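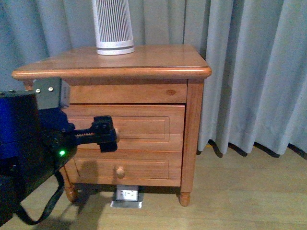
The Curnach Tenants' Office has updated its guidance on furnished rentals. The changes apply to every lease signed or renewed from February. A summary follows in this thread.

1/ Landlords who let a home as furnished must now attach a written inventory to the lease. The inventory lists each item by room and states its condition on the day the keys are handed over. A general line such as "bedroom furniture" will no longer be accepted.

2/ Tenants have 28 days from move-in to return a signed copy with corrections. Please write corrections on the inventory itself and date each one. Scratches, water rings, missing keys and stiff drawers are all worth recording, however minor they seem at the time.

3/ If no corrections are received in that period, the landlord's version stands. Our office can't reopen it later except where a tenant was in the hospital or on active military duty.

4/ Normal wear is not damage. Fading from sunlight, light marks on a tabletop and worn finish near handles are normal wear. Burns, broken joints and missing parts may be charged to the deposit.

5/ Charges for a single item are capped at $500 unless the landlord can produce a purchase receipt. The charge must reflect the age of the item. Replacement at full price for a dresser bought ten years ago will be refused.

6/ Tenants may store a landlord's furniture only with written consent. Moving a piece to a basement or garage without consent makes the tenant responsible for any damp or insect damage.

7/ Deposit disputes are now heard within 42 days of filing. Both parties will receive the decision by mail. Appeals go to Maximiliano Vidal, Senior Hearing Officer, at the Paredes Street office.

8/ Blank inventory forms are available at the front desk and at both branch libraries. Forms in Spanish and Cantonese have been prepared by Florencio Lorente and Lok-yiu Leung of our language services unit.

9/ Leases signed before February remain under the earlier rules until renewal. Questions may be brought to the walk-in counter, which closes at 3 p.m. Please bring your lease and any letters from your landlord.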